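Mar 22, 2021 – bench by the window, Hultham room

Continued with the blue board for Gudside. I put it face down on the white table, so that the traces can be followed from the back. The two green sponges stay on the table for now, the small one on top of the large one. They are ones from the Skumex pack, for resting boards on when the parts side must not carry the weight.
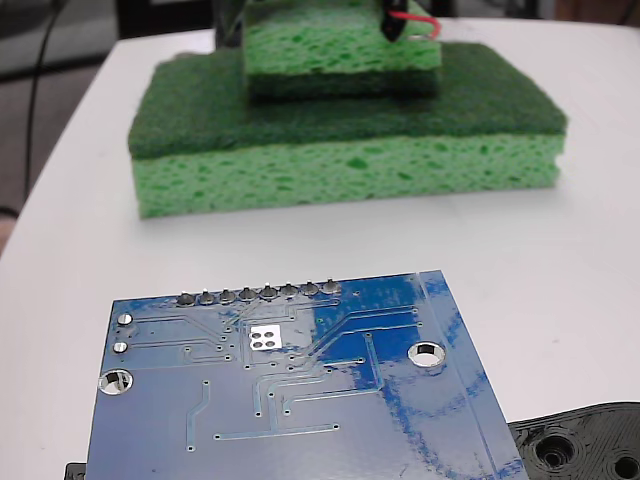
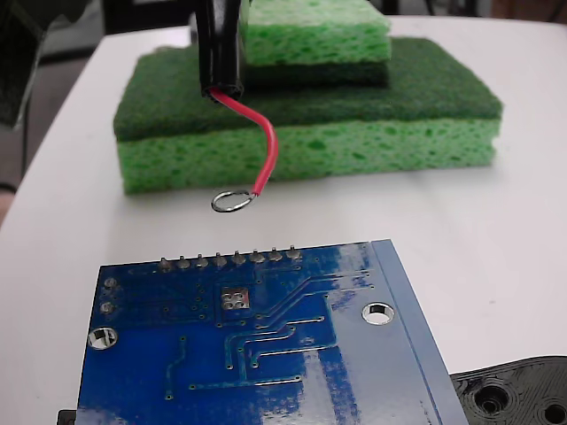 Board from the back, sponges behind it. The ring terminal on the red wire shows in the second photo.

To do:
Measure between ground and the mounting hole, 200 ohm range. Last time in January I wrote down 7, but without the probe resistance, so I don't trust it.
Ask Tirta Ginting if the ring should be crimped again or soldered. I prefer crimped – the solder makes the wire stiff at the neck.
Order more than 10 rings from Lumbantobing, same size.
Wipe the table before the next board.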